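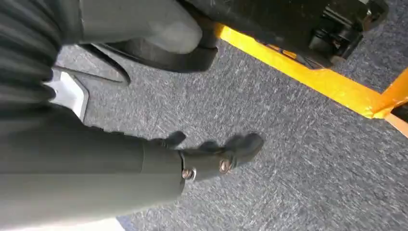

Fumora Dry Carpet Powder, the big tub: a long review from somebody with a lot of carpet

I look after the floors in a shared office building, two stories, 2,300 square feet of carpet tile on the lower one and a bit more upstairs. Until last November I was a hot water extraction person all the way. Then Bouchra Belhaj, who runs the print shop on our ground floor, handed me half a tub of Fumora and told me to try it on the hallway outside her door. I went home that night and ordered two of my own!

If you haven't used a dry powder before, the idea is simple. The stuff is slightly damp, like brown sugar that's been left in an open bag. You shake it over the carpet, brush it in, leave it alone for a while and vacuum it up. The dirt is supposed to come away with the powder. I had tried the Skurnow version years ago and hated it – it smelled like a swimming pool and left a pale bloom around every desk leg that took me three passes to get out.

Fumora is so much better. The smell is faint, a little like orange peel, and it's gone by morning. The grains are bigger than Skurnow's, so the vacuum picks them up instead of pushing them around. And I can do a whole corridor at six in the evening and have people walking on it at seven, which with the extractor was never going to happen (wet socks, complaints, a fan in every doorway).

What it's good at: the gray, flat look that low pile gets in walkways. Our main corridor came up a full shade lighter on the first go, and I went back and forth with the lights on and off like a kid with a new flashlight. Dried mud, fine. Printer toner, better than I had any right to expect, as long as you vacuum really well first and keep water away from it.

What it's not so good at: coffee with milk in it. I got the brown out and the ring came back two days later. For those I still get out the Karras spot machine. Old chewing gum, forget it. It also gets into the seams between tiles if you brush hard, and you'll be at it with the crevice tool, so go easy there.

On brushes, the one that comes with the tub is junk. It's too short and the bristles splay out after a couple of rooms. I bought a long-handled Zornport brush with stiff nylon bristles and my back has thanked me ever since. If you have a machine with counter-rotating brushes, even better, but for a home or a small office the Zornport is plenty.

A tub lasts me around 20 rooms if I'm only doing the walkways and leaving the space under the desks for the twice-a-year clean. It costs 40 dollars where I buy it, and the lid seals properly, so the last scoop is as good as the first. Do keep it sealed. Sanaa Radwan upstairs left hers open over a long weekend and it dried into something like cat litter. She brought it back with a spray bottle and some patience, but it was clumpy after that.

One wish: a scoop with a shaker top. I use an old flour sifter and it does the job, though I've had some looks in the elevator.

Five stars from me, and I've already got the next tub in the closet.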